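Search this site Enter keywords Go

Daylight and Reading Comfort in the Goodwin Study Rooms

Project report submitted by Elsie Treloar and Clem Quinlan. Supervisor: Anahera Whitelaw
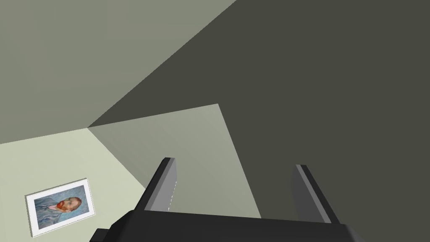
1. Introduction

The Goodwin building at the Pomgate site contains a number of study rooms that are open to all enrolled students. Students choose freely between them, and staff have observed that certain rooms fill early in the day while others remain lightly used. This project examined whether the amount of light falling on the desks could account for part of this pattern.

Two rooms were selected for study. They are referred to in this report as the north room and the east room. Both are of the same floor area and contain the same type of desk and chair. The work was carried out in November, when daylight is limited and the ceiling lights are in use for much of the day.

2. Background

Published guidance on indoor lighting generally treats the level of light at the desk surface as the main measure of whether a room is fit for reading. The level is given in lux. For the purposes of this project, and with the agreement of the supervisor, a working target of 500 lux was adopted for reading and writing tasks.

Light level alone does not describe how comfortable a room is. A desk may receive ample light and still be unpleasant to work at if the light comes from a low sun directly in front of the reader, or if a pale wall behind the desk is much brighter than the page. Wall colour also matters. Pale walls return more light to the room than dark walls, and a corner where two pale walls meet may be brighter than its distance from the window would suggest.

3. Method

Readings were taken with a hand-held light meter lent by the Nurnari laboratory. The meter was placed flat on each desk, in the position normally taken by an open book. Readings were taken in the morning, at midday and in the late afternoon, first with the ceiling lights on and then with them switched off. Blinds were fully raised throughout.

Students using the rooms were invited to complete a short written questionnaire. It asked how easy it was to read at the chosen desk, whether glare was a problem, and whether the respondent would choose the same desk again. Names were not collected. The questionnaire was reviewed by Kirsty Tipoki before use, and the wording of the question on glare was altered on her advice.

4. Results

4.1 Light readings

The highest reading was 1115 lux, recorded in the morning at the window desk in the east room. The same desk fell below the working target by late afternoon once the ceiling lights were off. In the north room the readings changed far less over the day. The window desk there reached 700 lux at midday, and the desks along the inner wall met the target only when the ceiling lights were on.

The corner desk in the north room gave higher readings than the desk beside it, although both stand at the same distance from the window. The walls at that end were repainted in a paler shade during the summer.

4.2 Questionnaire

Respondents in the east room reported glare more often than those in the north room, chiefly in the morning. Several wrote that they moved their chair to avoid the sun. In the north room the most common complaint concerned the inner desks, which were described as dull. Respondents at the corner desk were generally content with it.

5. Discussion

The results support the view that steady light is valued more highly than strong light. The east room offers the brighter desks, but only for part of the day and with some discomfort. Lowering the blinds would reduce the glare, although it would also darken the desks furthest from the window.

The study has clear limits. Only two rooms were measured, and in a single season. Noise and heating were not recorded, and either may influence where students choose to sit. A repeat of the work in spring would be of value.

6. Recommendations

6.1 The inner walls of the north room should be repainted in the paler shade already used at the corner.

6.2 Adjustable blinds should be fitted in the east room.

6.3 Desk lamps should be provided at the inner desks of both rooms.

Acknowledgements

The authors thank Kylie Rutherford for arranging access to the rooms outside normal hours, and the students who completed the questionnaire. The full table of readings is held with the supervisor and may be consulted on request.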